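About Stedent

Stedent refurbishes desktop computers and recovers parts from the ones that cannot be refurbished. We work from a single building in the Jesik business park, with a receiving dock on the north side, a bench room, a test room and a parts store. The company was started by Tormod Hovland, who had spent his working life in hardware maintenance, and it is still run by him together with Randi Granström, who is responsible for the bench room and for everything written in our procedures.

Most of our intake consists of office desktops coming off lease or out of a replacement cycle. Our customers are schools, municipal offices, small accounting firms and parts dealers. We do not handle phones, printers or monitors.

Intake

Units arrive on pallets and are logged at the dock. Each case receives an intake number, which follows it through the building and appears on the report sent to the customer. Storage drives are removed first and handled separately in a locked room. A unit does not go to the bench until its drive record is closed.

The bench room has 4 stations, each with a grounded mat, a wrist strap point and overhead light. The current intake area holds 700 units when full. Last year we processed 1,069 desktops for our largest account, Sæther, in addition to regular work.

Bench work

Desktop towers are opened lying on their side with the board facing up. The order of work is fixed. Memory comes out first, then the processor cooler, then the processor. Expansion cards are left seated until the board has been identified and the slot positions recorded - a card in the wrong slot is a common cause of failed tests later on.

The processor socket gets the most attention. On sockets of the land grid type, the contacts are in the socket itself and the processor has flat pads, so damage on the board side is easy to cause and slow to repair. The retention lever is released, the load plate is swung fully open, and the processor is lifted straight up. The contacts are then inspected under magnification. Bent contacts are noted by row and column. We attempt repair on up to 3 contacts per socket; beyond that, the board goes to parts recovery. 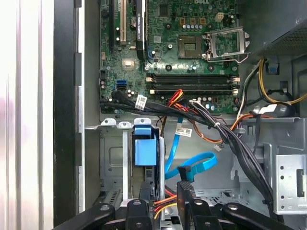
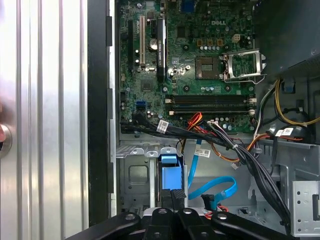
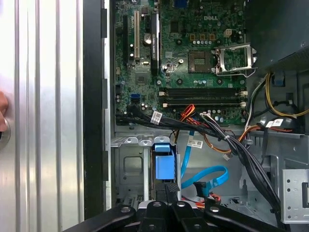
Dell desktop on its side with the processor socket open and the load plate swung back.

Cables are left in the case wherever possible. Factory labels stay on the cables, as the printed codes are used to order replacements. Data cables are checked for cracked connectors and loose latches. Power leads are checked for heat marks at the plug, in particular the four-pin processor lead and the main board connector. The coin-cell battery is measured and replaced if it reads below 2.9 volts.

Testing and grading

A rebuilt unit goes to the test room and runs overnight under load. Memory, storage controller, network port and fans are each tested, and the results are stored under the intake number. Cases are graded separately from electronics. A unit with a scratched side panel can carry the same test result as a clean one, and the two grades are listed on separate lines of the invoice.

Units that fail twice are taken down to parts. Power supplies, boards, memory and processors are tested individually and sold through our parts list, Otach, which is updated every Wednesday. Remaining metal, plastic and cable is sorted by material and sent to a licensed recycler.

Training

New technicians spend their first weeks on teardown only, working on boards already marked for recycling. Socket work is introduced after that, under supervision. Randi Granström signs off each technician by procedure - a technician may be cleared for memory and power supplies well before being cleared for sockets. We take applications for trainee positions in October.

Visits and contact

Customers with an open account may visit the bench room by appointment. Antistatic shoe covers are provided at the door. Deliveries are received at the north dock until 3 p.m. Please have the account number and the number of pallets ready when you call to book a delivery slot.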